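Mendgate Opens Cloth-Folding Demonstration Set to Outside Labs

Press release
June
14 shares | 2 comments

Mendgate, a developer of training tools for household and laundry robots, is making its first set of hand-recorded folding demonstrations available to outside research groups. The set holds 2,000 demonstrations of a person handling cloth with a pair of wearable grippers, one on each hand.

Each demonstration covers one task, such as spreading a piece of fabric flat, folding it in half or turning down one side. The person doing the task works at a table and can only touch the cloth through the gripper fingertips. Hand movement, finger opening and the view from head height are recorded together, and the recordings are then used to train a two-armed robot on the same task.

"Cloth is hard because it never lands the same way twice," said Helge Forsberg, who leads data collection at Mendgate. "You pick up two corners and the rest does what it wants. We could write rules for that all year. It's faster to have a person show it, many times, with hands that work like the robot's hands."
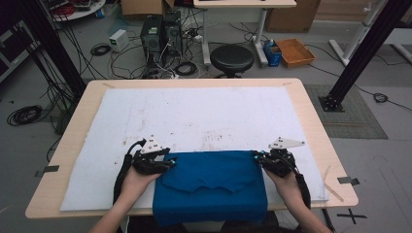 Forsberg said new operators need a few sessions to get used to the grippers. Most people start out too fast, and they want to smooth the fabric with a palm, which the robot has no way to copy. Operators are asked to keep both fingertips in view and to let go of the cloth fully before moving to the next grip. Wrinkles are left in. So are second tries at a corner, as long as the fold gets finished.

The company also collects a smaller number of demonstrations by remote control, with the operator steering the robot's arms directly. That method takes longer. A trained operator can record up to 80 folds in a shift with the wearable grippers, and far fewer by remote control. Mendgate uses 400 remote demonstrations to check that what the robot learns from the wearable recordings carries over to its own arms — mainly reach and grip strength.

The demonstrations cover 53 fabric pieces of different sizes and weights. The processing software, called Kirnia, was written with Hudine, a partner firm that also handles storage and access requests.

Research groups can apply through the Mendgate website. Access is free for non-commercial work. A second set, covering towels and shirts with sleeves, is being recorded now.

Media contact: Mendgate press office

This site uses cookies to remember your settings. Accept | Manage choices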